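Backdrop cloth sagging between clips, shop display wall
Display and Fixtures > Soft goods and hanging

Page 1 of 1

gridline_h
Posts: 214
We have a black fabric backdrop across one wall of the shop, behind a dress form, with colored cutout letters attached to the cloth. The top edge is held by clips. Two problems. The top edge dips between clips, and the letters tilt forward at the top because the cloth is not flat behind them. The form is dressed in a polo and the wall gets redone about once a season. Next change is in May.

The fabric is a Prindia blackout knit, medium weight, unlined. The wall is painted drywall and I can't put rows of holes in it. What I want to know is whether to add clips, change the cloth, or put some kind of batten along the top.

selvage_left
Add a batten. Clips are point loads. A knit stretches between point loads and no number of clips changes that, you only make the dips smaller. Fold the top edge over a flat strip, staple or tape the fold closed, and clip the strip to the wall.

tallow42
Disagree on the batten as a first step. It depends on the wall. If the wall has any curve or bow in it, a rigid strip will touch at two places and stand off everywhere else, and then the gap shows from the side. Try closer clip spacing first. It costs nothing and takes ten minutes.

What is the width? And how many clips?

gridline_h
Width is 12 feet. Wall is flat as far as a level can tell me. Photo from the floor, wide lens, so the top edge bows more than it does in the room.

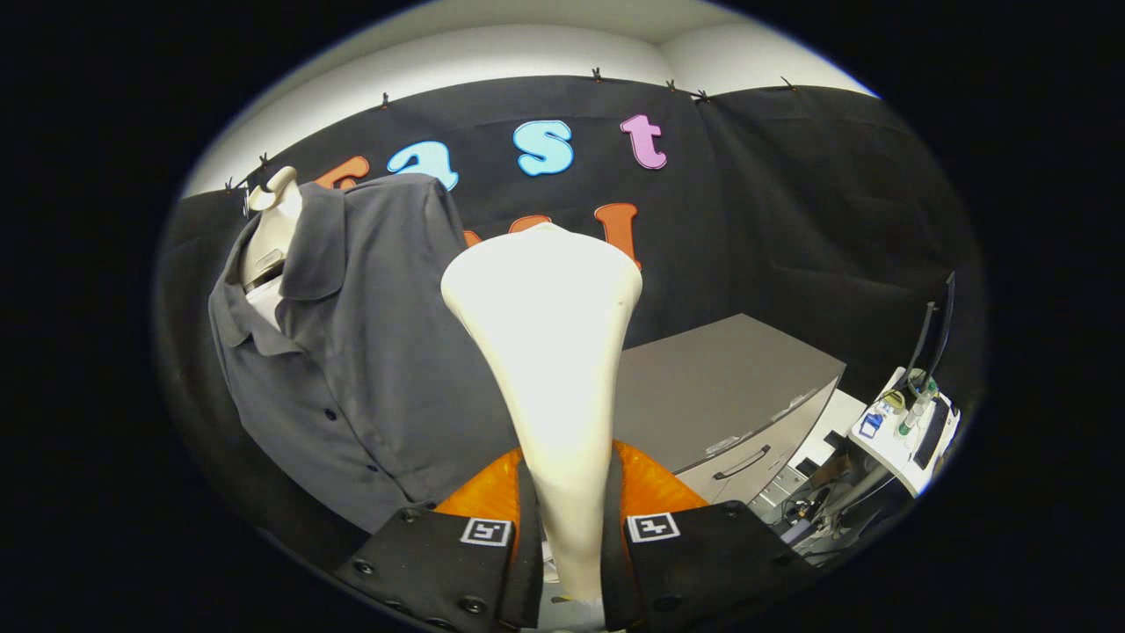

The cloth was bought in one piece to avoid a seam, and I would like to keep it that way. Drop is the full height of the form plus some extra on the floor. I steamed it before hanging and again after, with no change to the top edge. Seven of the dark clips are in the picture, and you can judge the spacing from those. The letters are card, fixed with double-sided foam squares, one square per corner.

selvage_left
Seven clips over anything close to 12 feet is under what I would use for a knit. For a woven cotton it might do. My rule for knits is one clip per foot and one extra at each end, doubled up.

Still say batten.

tallow42
That works out near 2 feet between clips if those seven cover the full run. Too far apart for a stretch fabric. Halve it and report back before buying lumber.

Other thing, foam squares at the corners are wrong for cloth. The foam holds the letter off the surface, the weight of the card pulls down and out, and the cloth follows it. You want the attachment flat and high. A strip of hook tape along the top third of the letter will grip a brushed knit directly. If the knit is smooth it won't grip and you will need pins.

ovenmitt_ray
I do windows for a menswear store, same black cloth and letters arrangement. Pins from behind. Push a short dressmaker pin through the cloth from the back and into the edge of the card at a shallow angle. Two per letter at the top, none at the bottom. Letters hang plumb and you can shift them without leaving adhesive on the fabric.

Foam squares leave a pale residue on black. It does not brush off. I have used citrus remover on a woven with fair results and on a knit with bad results (it spread).

tallow42
Pins into card only work if the card is thick enough. On ordinary card stock the pin comes through the face.

ovenmitt_ray
Correct. Mine are foam-core. On thin card I tape a paper tab to the back and pin the tab.

gridline_h
Mine is thin. I will try the tab. The knit is smooth so hook tape is out, I tested a scrap of it this morning and it falls off under its own weight.

Ray, since you do menswear, second question. The polo on that form is dark gray and hangs loose, and against black it loses its outline past the shoulder. Do you change the backdrop or the shirt?

ovenmitt_ray
Neither. Clip the shirt. A polo on a form with no arms will hang wide because the sleeves have nothing in them. Take in the back along the center with two or three flat clips at shoulder blade, waist and hem, then put a roll of tissue in each sleeve. The outline comes back once the side seams are vertical.

Then light it from one side. Flat light on gray against black is what kills it.

With the collar, button one below the top and leave the rest. You have white showing at the open neck already, and that does more to separate the shirt from the backdrop than anything you could do to the cloth. Keep it. Make it even on both sides.

mx_hemline
I would change the backdrop. Black shows lint, shows dust at floor level, and every dark garment needs special treatment in front of it. We moved from black to a mid warm gray two years ago and stopped clipping lights to everything. Navy, charcoal and black stock all read against it.

selvage_left
And then light stock does not.

mx_hemline
It reads well enough. White on mid gray is fine. White on black glares and you lose the fabric texture. It depends on what you sell more of.

selvage_left
Bright letters on mid gray look washed out. The letters are the reason for black here. I would not give that up to solve a shirt problem that three clips will solve.

mx_hemline
Your view. I put the garment first and the lettering second.

gridline_h
I am keeping black this time. The letters are already cut and the fabric is paid for. If I redo the wall in a different cloth later I will look at gray.

On the clips. I went through what we have in the back and there is a box of 16 of the same type, Skavow small, dark finish. That lets me get under one foot if I use all of them with the existing ones. Does doubling at the ends matter if there is no side tension?

selvage_left
Yes. The end clips take the full sideways pull when somebody brushes against the cloth. A single clip rotates, the corner drops, and the dip starts there and works inward.

tallow42
Hang order matters more. Do both ends first, then the center, then split each gap in half until you run out. If you start at one end and work across, you push the stretch along in front of you and it all collects at the far side.

Also do not pull it tight. Lay the edge at its natural length. A knit clipped under tension scallops upward at each clip, and that looks worse than a dip.

gridline_h
Done Saturday before opening. Both ends first, then center, then halves. Results:

Top edge. Better. A slight dip remains between clips if you stand close and look along the wall. From the door it reads as straight.

Letters. Paper tabs with pins, top only. They sit flat. One letter on the upper row wanted to swing, so it got a third pin at the bottom.

Residue. There is some from the foam squares. I moved the letters up slightly to cover the worst of it and left the rest alone after what was said about citrus remover.

Polo. Clipped at the back in three places, tissue in the sleeves. It looks a full size smaller and the hem is level. The placket had been pulling to one side and now runs down the center line of the form.

ovenmitt_ray
Check the tissue after a few days. It settles and the sleeve creases at the cuff. Polyester batting holds up longer if you have any.

selvage_left
If the dip comes back, batten. Messina sells a flat aluminum strip in two sections with a joiner, it takes the same clips. The Zilonton one is cheaper and the joiner is loose, avoid it for anything wider than one section.

tallow42
I have the Zilonton on a 10 foot run. The joiner is loose as supplied. Wrap of cloth tape around the tongue and it is solid. Not worth paying the difference.

selvage_left
Until the tape creeps in summer.

tallow42
Two summers so far.

mx_hemline
Does anyone have a preferred method for the bottom edge? Ours pools on the floor and collects everything.

gridline_h
Mine pools too. I fold it under and it comes out again by the end of the week. Chain in the hem would probably fix it. I have not tried it on a knit and I suspect it would add load at the top, which I just finished sorting out.

selvage_left
It will. Start a new thread for that one, there are at least three ways to do it and they all have drawbacks.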